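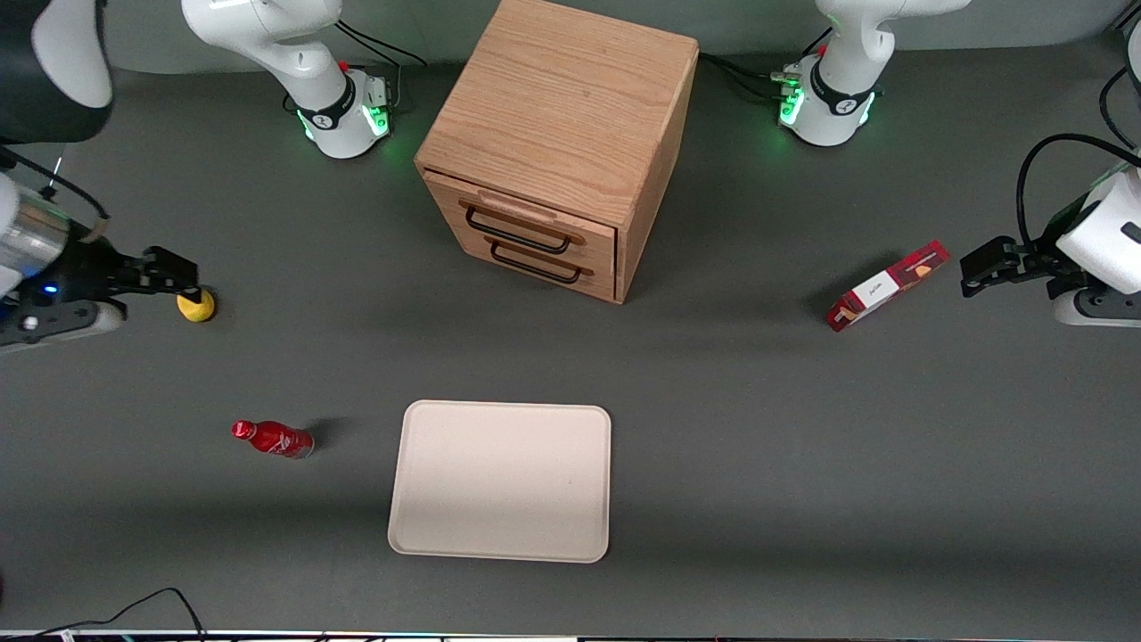

Session 4: Aligning the wrist camera on a two-arm bench

These notes go with the evening session in the Plungate workshop. Bring your own laptop and your notes from session 3.

The aim is to get both arms working from one table map, so that a position found by a wrist camera means the same thing to either arm. Until now each arm has kept its own origin at its base.

Before you start
Load the Wekska control program and check the emergency stop. Home the right arm first, then the left. Keep the speed low until the limits are set.

Base settings
Table width in encoder steps: 2236
Table depth in encoder steps: 1638
Gripper opening limit: 834

Type these in by hand. The August file has an old depth value and should be deleted.

Finding the box
Put the shortbread box flat on the grey top, at an angle to the table edge. Bring the open gripper over it and stop with the box between the two black fingers. Take one reading of its long side, turn the wrist to match, and take a second. If the two angles differ by more than two degrees, redo the wrist offset. 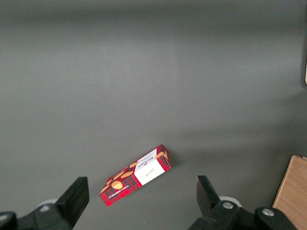 Zachary Gill asked whether the offset has to be redone each time the fingers are changed. It does, he was told, and he added that on his Greltard arm at home he also repeats it after every roughly 2000 cycles, when the wrist screws tend to work loose.

For next time
Write down your offset for each arm. Read the Grewal sheet on soft gripping, part two only.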